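4. The simulated kitchen

4.1 Why we built it

Most of the claims made for home-built arms rest on tests run in simulation, and ours would have too if we had stopped in May. The Rillberg arm was put together in a shared workshop from a kit wrist, a two-finger gripper and a good deal of sanding. The bench was free only in the evenings, and each failed grasp on the real arm cost us time. A simulated kitchen, which we call Tridcombe after the building, let us run the same controller all night without anyone standing next to the stop button.

We went into this with low expectations. Earlier write-ups from hobby builders report very good scores in simulation and then say little about what the arm did on a real counter. We suspected that the good scores came mostly from easy scenes: one block on a bare table, always within reach, always under the same light. So we asked for a scene with things in it that a person might leave out while cooking, and we did not tidy it before testing.

Figure 3 gives the view from which each trial is scored. The dish rack and the food on the cutting board are the two places that matter to the task. The controller must pick up either the tomato or the pepper, as told, and set it down on the lower tier of the rack. A tomato does not belong on a dish rack, of course. We kept the goal because the rack has a flat panel at a known height, and that makes a clean placement easy to score.

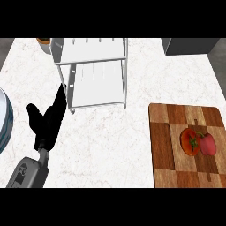 Figure 3. The Tridcombe scene with the gripper open and empty. The tomato and the pepper touch on the checkered cutting board; the white dish rack stands toward the back of the counter.

4.2 What the scene leaves out

The two foods touch, and this turned out to be the hardest part of the layout. An open gripper coming down over the tomato has little room on the pepper side. In 2,261 trials the controller knocked the wrong item in 442 of them, and most of those runs were still marked as a success by our first scoring script, which only checked where the named item ended up. We changed the script. Readers who compare our numbers with other reports should ask which kind of script was used there, as few papers say.

Contact is the second weak point. Both foods are treated as rigid bodies with one friction value over the whole surface. A real tomato gives under the fingers, and its skin can split. Our simulator has no way to show a crushed tomato, so a grip that would ruin dinner scores the same as a gentle one. We tried the Perard contact settings, which are meant to be closer to soft objects, and found that they slowed each run without changing the ranking of the controllers. We do not take this as evidence that softness is unimportant. It may only mean that the settings are not very good.

Third, the marble. The veins in the counter texture are faint, and we had hoped they would trouble the vision step. They did not. We are unsure what to make of this, given that the workshop bench, with its glue spots and pencil marks, troubled it a great deal.

4.3 Moving to the bench

We then ran the best controller, Opoku, on the real arm for 62 trials, using a store-bought tomato and a pepper of similar size. We had planned for 1,000, but the wrist bearing wore loose and the later runs could not be compared with the earlier ones. The small number limits what can be said. We report the bench results on their own in Section 5 and do not average them with the simulated trials, a practice we have seen elsewhere and cannot defend.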